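Home›Workshop›Small Repairs
Workshop

Keeping small wooden parts in order while you fix or refinish them

Posted 19/06/2026 by Aarne Nurmi

Most of the time lost on a small woodworking job goes into looking for things. A peg rolls off the bench, or two slats get swapped and the holes no longer line up. These are the habits I use for trays, racks, folding stools and anything else that comes apart into pieces shorter than your arm.

Cover the table first

Put a smooth, pale sheet over the table before you take anything out of the box. Dowels and brass pins show up well against white or light gray, and dust wipes off in one pass. Pull the sheet flat to the edges. A fold is enough to send a peg rolling.

Keep a tray with a raised rim on one side of the table and leave the middle free for working. Pegs can stand or lie near the tray while you sort them.

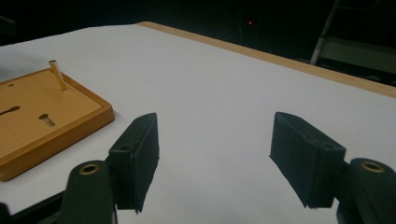 Sort by thickness before length. Two pegs that look the same can differ enough to split a hole, so try each one by hand and stop if it needs force. I mark the hole and the peg with the same pencil number, on a face that won't show later. Aarne Seppälä uses dots of masking tape for this. Tape is easier to see, but take it off the same day or it may lift the finish.

Sanding varnished pieces

If the old varnish is sound, don't strip it. A light rub with 400 grit and a coat of the same type of finish will do. Wipe the dust off with a barely damp cloth and let the wood dry before you open the can. Work along the grain, and go easy on rounded edges — the finish is thinnest there and you can be through to bare wood in a few strokes.

I use the satin varnish from Honkanen for most things. Villier makes a glossier one that is harder to touch up.

Check the ends of every slat

End grain soaks up more water and more finish than the faces do. On a lot of ready-made pieces the ends look paler than the rest and feel slightly rough. Run a finger over them. If they catch, give them a few strokes with fine paper on a block, then two thin coats, and let the first one dry fully.

Hold a slat by its sides when you look it over, and check for pins before you set it down. A pin that sticks out will scratch whatever it lands on.

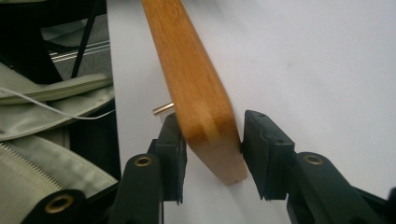 Putting it back together

Fit everything dry first. Glue goes in the hole, a small drop spread with a matchstick, and none on the end of the peg. Clamp with scrap wood under the jaws and wipe off any squeeze-out while it is still wet.

Leave it overnight.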